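Kitchen tips I pinched from a robot

My day job at Stavora is teaching simulated robot arms to clear a kitchen counter, and I've come home with some surprisingly handy habits! We ran 3,310 practice goes in the simulator, shuffling the food and the clutter each time, and the thing that tripped the arms up most was stuff parked too close together.

So, tip one – leave a bare patch of worktop between your chopping board and whatever you're unpacking. In our runs with a clear gap, 80 per cent of pick-ups worked first time, and the crowded ones were miles behind.

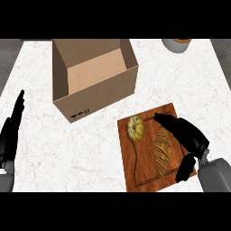

Tip two is to pick up a loaf by its sides, round the middle. The arms that grabbed at the ends kept knocking whatever was next door (me too, every Sunday roast of my life).

Tip three, turn the board a little until it suits your arm. I'd always lined mine up dead straight with the counter and bent my wrist to match – daft, really. We're trying wet worktops in June, so I'll add more then.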